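올터(Olter) 무선 마우스 핑크 / 고양이 모양 마우스패드 세트

상품 안내

책상 위에 두고 쓰는 핑크색 무선 마우스와 짙은 회색 고양이 모양 마우스패드를 묶은 구성입니다. 마우스와 패드는 따로 구매할 수 있고, 세트로 주문하면 한 상자에 담아 보냅니다. 같은 시리즈의 키보드 받침과 손목 쿠션은 Tollholm 카테고리에서 따로 판매합니다.

마우스 본체

옆면은 광택이 없는 매끈한 마감입니다. 앞쪽은 둥글고, 손바닥이 닿는 뒤쪽은 앞보다 조금 진한 핑크색입니다. 은색 휠은 좁은 홈 안에 들어가 있고, 휠 바로 뒤에 타원형의 작은 버튼이 있습니다. 이 버튼으로 커서 속도를 바꿉니다. 누를 때마다 느림, 보통, 빠름 순서로 넘어가며 전원을 껐다 켜도 마지막 설정이 유지됩니다. 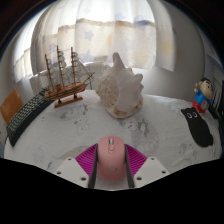
올터 무선 마우스, 핑크. 휠과 타원형 버튼.

좌우 모양이 거의 같아서 왼손으로도 쓸 수 있습니다. 다만 좌우 클릭을 바꾸려면 컴퓨터의 마우스 설정에서 직접 변경해야 합니다. 손이 큰 분께는 다소 작게 느껴질 수 있습니다. 손가락 끝으로 가볍게 잡고 쓰는 분께 더 잘 맞습니다.

사용 방법

1. 바닥면의 덮개를 열고 AA 건전지 1개를 극성에 맞게 넣습니다.
2. 건전지 칸 옆에 끼워진 USB 수신기를 빼서 컴퓨터에 꽂습니다.
3. 바닥면 스위치를 켜면 자동으로 연결됩니다. 별도 프로그램은 필요 없습니다.
4. 연결이 되지 않으면 수신기를 뽑았다가 다른 단자에 꽂아 주세요.

오래 쓰지 않을 때는 스위치를 끄고 건전지를 빼서 보관하세요. 수신기는 건전지 칸 옆의 원래 자리에 끼워 두면 됩니다. 수신기만 따로 판매하지 않습니다.

고양이 모양 마우스패드

통통한 고양이 실루엣으로 재단한 패드입니다. 귀 두 개와 짧은 꼬리가 있고, 위쪽 가장자리 가까이에 흰 테를 두른 동그란 눈이 인쇄되어 있습니다. 몸통 부분이 넓어서 마우스를 움직이는 데 불편이 없습니다. 꼬리와 귀는 장식이므로 그 위에서는 커서가 매끄럽게 움직이지 않을 수 있습니다.
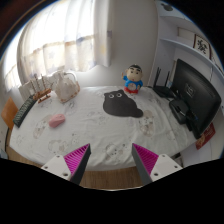

천을 깐 책상에서는 패드를 함께 쓰는 것을 권합니다. 천에 주름이 있거나 무늬가 많으면 커서가 튀거나 느려지는 경우가 있습니다. 유리 상판도 마찬가지입니다. 무늬가 없는 일반 책상이라면 패드 없이 써도 괜찮습니다.

패드는 말린 상태로 배송됩니다. 펼친 뒤 바닥이 위로 오게 뒤집어 하루 정도 두면 평평해집니다. 무거운 책으로 눌러 두어도 되지만 눈 인쇄 부분에 책 모서리가 직접 닿지 않게 해 주세요.

제품 사양

제품명: 올터 무선 마우스 (핑크)
연결 방식: USB 수신기
전원: AA 건전지 1개 (별매)
패드 너비: 300 mm
패드 무게: 153 g
패드 색상: 차콜
패드 구성: 1장
제조: Szénási
수입 및 판매: Vukside

청소와 관리

마우스는 마른 천으로 닦아 주세요. 얼룩이 심하면 물을 조금 묻혀 꼭 짠 천을 쓰고, 알코올이나 아세톤은 사용하지 마세요. 무광 표면이 번들거리게 됩니다. 휠 틈의 먼지는 부드러운 솔로 털어 냅니다.

패드는 미지근한 물에 중성세제를 풀어 손으로 살살 닦은 다음 그늘에서 말립니다. 세탁기, 건조기, 다리미는 사용할 수 없습니다. 햇빛이 오래 드는 창가에 두면 색이 바랠 수 있습니다.

배송과 교환

평일 오후에 한 번 출고합니다. 단순 변심에 의한 교환과 반품은 수령 후 13일 안에 신청해 주세요. 왕복 배송비는 구매자 부담입니다. 건전지를 넣어 사용한 마우스와 물세탁한 패드는 불량인 경우를 제외하고 반품되지 않습니다.

모니터에 따라 핑크색이 실제보다 밝거나 어둡게 보일 수 있습니다. 색상 차이는 불량 사유에 해당하지 않습니다.

상품 담당: Ksawery Marciniak (Vukside)
페이지 수정일: 2021년 10월 1일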